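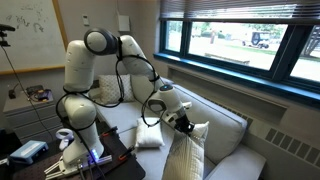 Encyclopedia > House and Home > Soft Furnishings > Throw pillow

Print this article | E-mail this article

Throw pillow

A throw pillow, also called a scatter cushion or accent pillow, is a small or medium-sized pillow placed on a couch, chair or bed. It is used for decoration and to support the back, neck or arms of a seated person. It differs from a bed pillow in that its cover is meant to be seen.

Construction

Most throw pillows consist of an insert and an outer cover. The insert is a plain fabric shell holding the filling, commonly polyester fiber, feathers, down or shredded foam. The cover is closed with a zipper, an overlapping flap or a row of buttons, and can usually be taken off for washing. An insert slightly larger than its cover gives a fuller shape.

Covers may be woven, knitted, printed or embroidered. Lattice and other geometric patterns are widely used on couches upholstered in a single color. In quilted covers, a layer of batting is stitched between two layers of cloth. Diamond stitching is among the most common forms and keeps the batting from shifting.

Shapes

Square pillows are the most usual. Rectangular pillows, known as lumbar pillows, are made to fit the lower back. Round pillows and bolsters are also sold. Large quilted pillows made for beds, often called shams when the cover is separate, are sometimes used on couches as well.

Arrangement

Larger pillows are generally set against the back of the couch, with smaller ones in front. A long, straight back cushion allows pillows to be grouped at one end, leaving the rest of the seat clear. In her household manual The Erkcombe Sitting Room, Hrefna Ladefoged recommends that plain and patterned covers be mixed and that the seat be cleared before pillows are returned to it.

Care

Covers should be washed according to the label. Feather inserts are shaken by hand to restore their shape. Foam inserts should not be machine washed. Pillows kept near a window may fade and should be turned from time to time.

See also: Bolster; Couch; Quilting; Upholstery

Contact us | Copyright Moffat Household Encyclopedia | Back to top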